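My coffee was still too hot to drink when Tatsuya Ueda started telling me about sludge. He does that. I'd driven out to Urnbridge to talk about how a small company that makes plate coolers and tube bundles got serious about its waste, and I figured we'd ease into it with the weather or something. Nope! Straight to the sludge.

"People think the dirty part of our business is the welding," he told me, pulling out a chair. "It's the cleaning. You pickle stainless parts in acid, you rinse them, and then you have rinse water full of metal. That water was our biggest problem for years and we hardly talked about it."

Tatsuya runs environmental affairs at Brosus, although his business card still says production (he never ordered new ones). He came up through the shop floor, and you can tell, because he talks about the rinse tanks the way other people talk about a car they once owned and didn't much like. When he took the job, the plant was shipping out 837 drums of spent rinse a year. I asked him to repeat that, and he did, a little slower.

"Every drum has paperwork, every drum gets a truck ride. I used to sign those forms at six in the morning. My signature got very bad."

So what changed? The first thing was cheap, and I liked it for that. The parts used to come up out of the acid and swing right over to the rinse, dripping all the way. Now they hang over the tank for 30 seconds first, so the acid runs back where it came from. The crew hated it, he says, since thirty seconds feels like forever when you've got a rack on the hoist and somebody waiting behind you. He stood there with a kitchen timer for most of August until everybody quit complaining, or at least quit complaining to him. 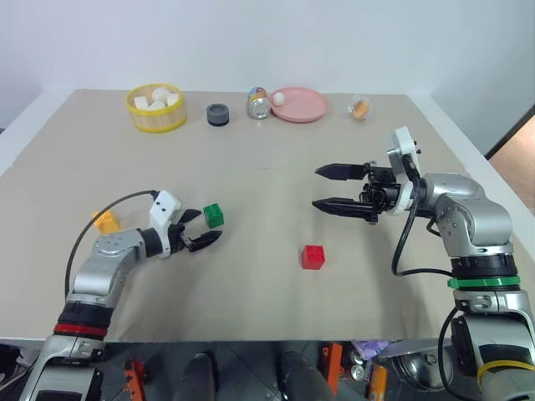
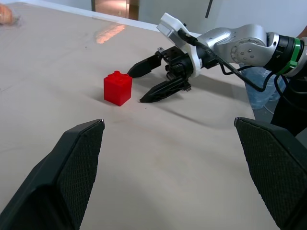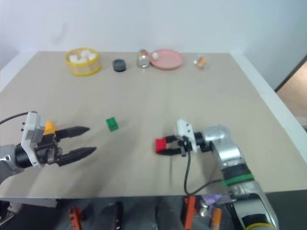 The second thing cost real money. Brosus put in a closed rinse loop, built by an outfit called Nurkotano, that filters the water and sends it around again. I asked if it worked from day one and he laughed so hard he had to put his cup down.

"It clogged. Then it clogged in a different place. The Nurkotano people were very patient with us, I will say that, but we were feeding it oil from the forming presses and it was never meant for oil. We had to go back and fix the degreasing before any of it made sense."

That meant a new degreasing bath, 2 extra tanks, and a long argument over where to put them. The winning spot was where the bikes used to be parked. There's a bike rack outside the front door now, with a roof on it, so I guess the cyclists came out ahead.

I wanted to know about the customers, too. Does anybody buying a heat exchanger care how the rinse water was handled? Tatsuya wobbled his hand in the air.

"Some do. Hayashi sent us a questionnaire with questions I had to look up. They wanted to know where our nickel went. Good question! Others want the price and the delivery date, and that's fine, I'm the same when I buy a washing machine."

Hayashi has been ordering condensers from the plant for 8 years, and he credits that questionnaire with getting the loop approved upstairs. He'd been asking for it on his own with no luck, and then a customer asked, and the budget turned up pretty fast. He didn't seem bitter about it. I would have been, a little.

We got onto packaging after that, which I hadn't planned on. The finished units used to leave in new pine crates, and most of those crates never came back. Now the regular customers get a folding steel frame with a deposit on it. One came home with a bird's nest in the corner, and they left that one out by the fence until the birds were done.

He's got a list of what's next. Heat from the test rig goes straight out through the roof right now, and for a company that makes heat exchangers he finds that embarrassing. He'd like to warm the paint shop with it.

"We sell the thing that does this," he said. "We sell it all day long. I have a drawing. I have had the drawing for a while."

He went off to find it, and came back with the drawing and two more coffees.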